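Kerkwood workroom: the gallery

These pages cover the back workroom at Kerkwood, where the packing, cutting and small assembly jobs are done. It used to be a storeroom for chairs and still has the wide door on the yard side. The gallery is arranged in the order you would meet things if you came in from the street. Captions are by Manaia Ashby, who also keeps the supply list.

Entrance and shelves
The shelving is Skisturik, bought secondhand and bolted to the wall. Rolls and long stock go on the bottom, boxed hardware in the middle, paper goods on top. Please put things back on the shelf with the matching label. The step stool stays by the door.

Cutting corner
Blades go in the tin when they are dull. There are two steel rulers and a long straightedge, and the straightedge hangs on its own hook so that it stays straight. Card up to 4 mm can be cut by hand. Anything thicker goes to the saw on Monday.

Foam surfaces
We changed to a white foam work surface with a printed grid last September. The grid is faint, which suits most of us, as a dark grid makes it hard to see pencil marks. Foam is kinder than a bare bench to painted parts and to anything with a finished edge. It does mark. Scratches and grooves build up, and a crease won't come out once it has been pressed in. We turn a sheet over when the top gets rough and replace it when both sides are worn.

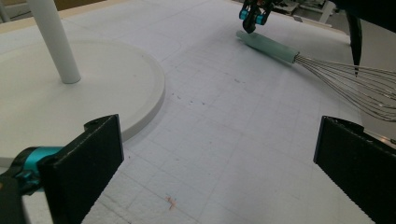

Specks and bits of debris are best lifted with a soft brush or a strip of masking tape. Wiping them with a damp cloth tends to push them down into the pores. Brush toward yourself, into the pan, and do it before setting out anything white. A heavy round base will hide crumbs under its rim, so pick the base up by its pole and brush under it as well. Don't slide it across the foam.

Stands and poles
Stands are stored with the base and pole together when there is room, and apart when there isn't. Smudges on a matte white base come off with a barely damp cloth and a little dish soap. The Hustus cleaner under the sink is for glass only. Wrap poles in paper before they go on the rack, and write the length on the outside of the paper.

Packing bench
The bench is set for standing work. Flat cartons are kept underneath, with the 460 mm size at the left end and the 500 mm size at the right. They look alike when folded, so check the printed number. Tape guns are refilled at the end of the day by whoever used them last. Paper fill is free to use; bubble wrap is saved for glass and ceramics.

Kütt heater and the window end
The Kütt heater takes about 40 minutes to warm the room in winter. Glue jobs are done at this end, with the window open a little. The drying rack folds flat against the wall and should be folded before the last person leaves.

More pages
The yard, the loading door and the upstairs office have their own galleries. To borrow a stand or book bench time, write your name and the hours you need on the sheet inside the door. Supply requests go to Manaia by Thursday noon.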